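3.2 What people told us about their commutes

I'll admit I went into the interviews expecting everyone to complain about traffic. Kendra Penner and I had written most of our questions around it, and then the first few people we talked to in Altgate barely brought it up. What they wanted to talk about was waiting. Waiting at the stop, waiting for the transfer, waiting for a bus that the sign said was three minutes away for a very long time.

We ended up with 36 interviews, most of them done in October, and I coded them twice (Nathalie Petrenko coded them too, on her own, and we argued over the leftovers in a long and pretty fun phone call). The word "wait" or something close to it came up in all but 3 of them. People who drove used it as well – mostly for the MacDonald Street crossing, where the freight trains go through.

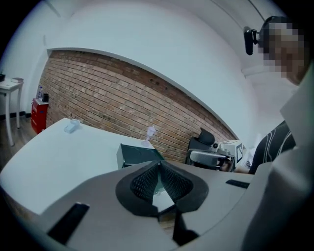

Figure 4. Gray hand-held gripper with black mesh-textured finger pads.

The part I keep going back to is how differently people felt about the same stretch of time. One woman told me she had a 40-minute ride and loved it, because she got a seat and her book. Another man had a ride of 19 minutes and called it the worst part of his day. He stands the whole way, and he never knows if he'll make his connection at Kerkix Square.

So we split the coded passages into time people felt they could use and time they felt was taken from them. It's a rough split and I wouldn't push it too hard, but it lined up with overall satisfaction better than trip length did (see Section 4.1). Kendra still thinks walking should be its own group, and she may well be right!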